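Home Articles Issues Guidance for authors About Contact

Shares 3 Comments 1

4. Rules for the shared table

4.1 Scope

The rules in this section cover tabletop work in which one or more arms handle light household goods and a person may reach in between runs. They were drafted for the Bruvby site in March and were later taken up, with small changes, at Ellery. They do not replace the risk assessment each site must keep for its own arms. Where a rule here and the site assessment differ, the stricter one applies.

We use "run" for one attempt at a task, from the start signal to the stop signal, and "reset" for the work of putting the objects back afterwards. Most of the reports we received before drafting concerned resets. Of the 1326 entries in the Tratance log, the greater part were made while somebody had a hand over the table, and very few of those were made while an arm was under power. The common complaints were snagged cables, objects put back in the wrong place, and doubt over which arm was live.

4.2 Layout and cables

Rule 1. The working surface is to be a plain mat in one colour, laid flat. Objects that do not belong to the task are taken off it before the first run.

Rule 2. Each arm has a declared reach, written on the site plan. Where two reaches overlap, only one arm may be enabled in the overlap at a time unless the task calls for both.

Rule 3. Power and signal cables should leave the mat by the shortest way. Slack that must stay on the mat is kept clear of the objects and of the path of any gripper. A loop left near a gripper is to be recorded as a fault even if nothing has caught on it.

Rule 4. Containers and racks stay at their agreed positions for a whole block of 200 runs. If one is moved, the block is closed and a new one opened.

Figure 1 gives a layout of the kind the rules are meant for. A basket of food items and a rack of cups share the mat with two arms, and one gripper is over the basket. The cable coiled across the lower left of the mat is the sort of slack that Rule 3 deals with.

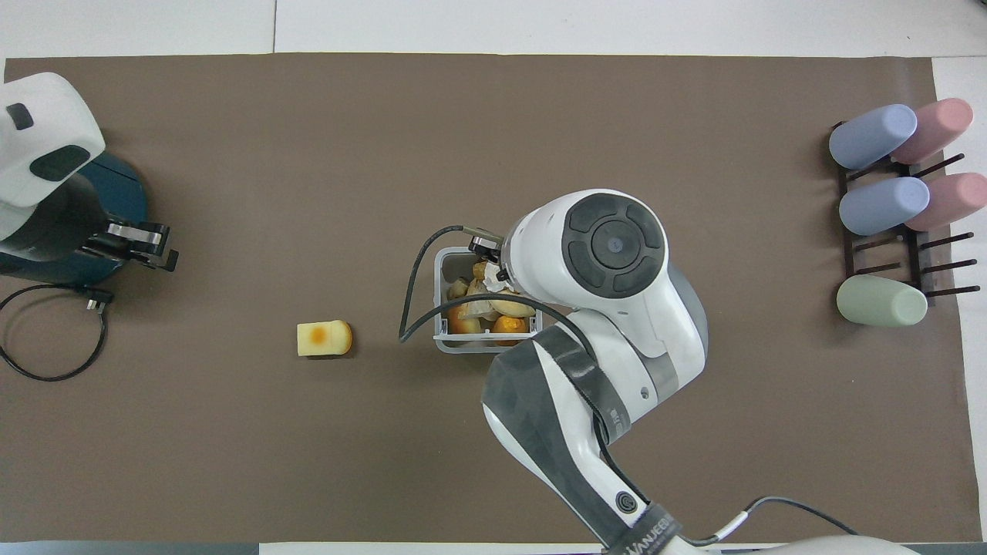
Figure 1. Two arms at a shared table, with basket and cup rack.

Flora Baird objected to the third rule when the draft went round, writing that a fault record for every loop would fill the log with entries no one would read, and that sites would soon stop making them. She asked for a fixed clearance between cable and gripper, to be measured once at set-up and checked at the start of each block.

We kept the rule but changed how it is applied. A loop is now recorded once per block, with a note of where it lies, and the entry is closed when the cable has been clipped or rerouted. A fixed clearance was tried at Ellery and given up, as the cables shifted when the arms moved and the first measurement soon meant little.

4.3 Resets

Rule 5. Before a reset the operator stops all arms, including any that took no part in the run, and says aloud that they are stopped. A second person, if present, repeats it.

Rule 6. Objects are put back by hand and never by jogging the arm.

Rule 7. Soft or crumpled items are checked for damage at each reset. Items that no longer hold their shape are replaced with others of the same kind, and the change is noted.

Rule 8. The reset ends when the operator's hands are behind the table edge. The start signal must not be given by anyone who cannot see both hands.

Dremano uses a foot switch for the start signal. We have no objection to this, provided the switch is guarded and lies outside the reset area.

4.4 Records

Each run is logged with the block number, the arms enabled and the name of the operator. Stopped runs are kept and marked as such. In the 2569 runs logged under the present rules, the field left blank most often was the list of enabled arms, and the form now refuses an entry without it. The wording given here is that of the version dated 2019-10-23.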